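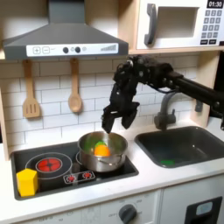 August 21, 2025 - kitchen cell, finger comparison

Swapped the stock Stodix fingers for the longer Flerar pair on the black arm. Controller unchanged, same gains as February. Kathleen wants to know if the new pair is worth keeping before Ostbridge asks for a second set.

Gripper zero moved after the swap. Old open position read 3000 counts, new one reads 2851. Wrote the new value to the config and left the old one commented out. Nuala, please don't restore from backup without checking this line.

Targets are the small toys on the stove side, with the steel pot on the cooktop. Jog speed 100 mm/s, dropping for the last part of the approach.
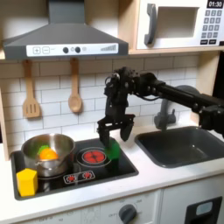

Left finger against the green toy, right of the burner. Gripper open.

Contact on one side first is the thing to watch. If the left finger lands early the toy gets pushed along the cooktop before the right one closes. Offset in the wrist frame is 2 mm and I think it is a mounting error, as the finger plate has slop in the screw holes. Will shim it and recheck.

Pot work is a different problem. The rim limits how far the fingers can spread on the way in, so the opening has to be set above the pot and held there. 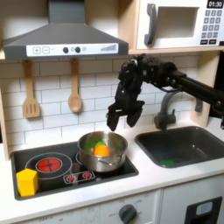 Hover height over the rim is still set by hand. Lorcan suggested taking it from the overhead depth camera, but steel gives poor depth and I would sooner keep a fixed number per pot.

To do:
Shim left finger plate
Log motor current on close, both finger sets
Check cable slack at the wrist with joint 5 at its limit
Ask Myfanwy for the Mac Suibhne pads, soft version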